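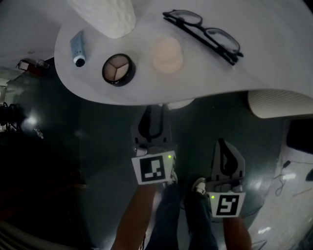 Vanity table, during an episode. Tube, compact, sponge, glasses, white knitted-or-quilted thing at the back.

November, notebook, afternoon going on evening

OK, first proper day on the vanity task and I want to get this down before I forget which settings we ended up with. Kusum set the task list last week and I have been dying to try it, because after all those kitchen trays it is so nice to have something small and fiddly! Head camera plus the two hand-held grippers, me sitting on a stool at the curved table, same as the Prulton sessions otherwise.

Task wording as it stands now: "tidy the tabletop, small items first, glasses last." Stella wants the wording kept loose so that we get different orders from different people. I get the point, but I noticed I fall into the same order every time if I don't watch myself (tube, sponge, compact, glasses, over and over). So from the second batch on I shuffled the layout and made myself start from whichever item was closest to my left hand. Much better spread, I think, though Ryszard will be able to tell once he plots the gripper paths.

Numbers for the day: 40 episodes recorded, 4 thrown out. Two of those were me talking to Florencio and turning my head to the door, so the camera lost the table completely. One was a dropped tube that went under the stool. The last one I just forgot to press stop and it ran on forever while I was drinking coffee.

Notes per item, mostly for whoever sits down next:

Tube. Easy. Grab it across the body, not on the cap. On the cap it spins in the fingers and you end up chasing it.

Compact. The hard one today. Open, it's a low disc on a smooth table and the fingers want to push it along. What worked best was holding it still with the left and coming in on the rim from the opposite side with the right. Please don't press on the powder! I did it once and there was beige dust on the fingertips for the next few takes, and I had to stop and wipe everything.

Sponge. Fine to grip, lousy to see. It's a pale peach on a white table and in the replay I lose it whenever the lights are full on. I asked Barbara whether the labels would suffer and she said she'd rather have the hard ones in there than a neat set that falls over in somebody's bathroom. Fair enough. I'd still like a few takes with a darker cloth under it so we can compare.

Glasses. Folded only for now. I pick them up by the stacked temples and keep the lenses clear of the fingers. Unfolding them with two grippers is a whole other task and I would like to book a separate session for it (tried it once off the record, it took me ages and my shoulders were up by my ears).

The white soft thing. Not in the task list, it stays where it is. I left it in on purpose as a distractor and moved it a bit between batches. Kusum, if you want it out, tell me before the next round.

Tracking. The markers held up well as long as I kept both plates facing up toward my head. When I cross my hands the right one hides the left and the pose jumps, you can see it plainly in episode 18. I kept that one because the jump is short, but it's flagged. New habit I'm trying – elbows a little out, wrists flat, and bring the grippers up from my lap at the start so the tracker gets a clean look at both before anything touches the table. Seems to help with the alignment step too. Both green lights on before you hit record, every time, I'm writing it here since I was the one who skipped it last month.

Glare. The floor behind the table was awful after lunch. Exposure kept hunting whenever I leaned back. Locked it by hand for the second half and the replays look a lot steadier. Value is in the session file under Sivlow, not copying it here because I'll get it wrong.

Upload to Wunomora went through at the second try. Checked the first few and the last few, sound and both gripper streams line up.

To do:
ask Stella if 'glasses last' should go from the wording, I think it's making everyone too alike
darker cloth, see above
a second compact, closed
Ryszard to try the same layout left-handed
new wipes, we're nearly out
stool is too low for me, try the other one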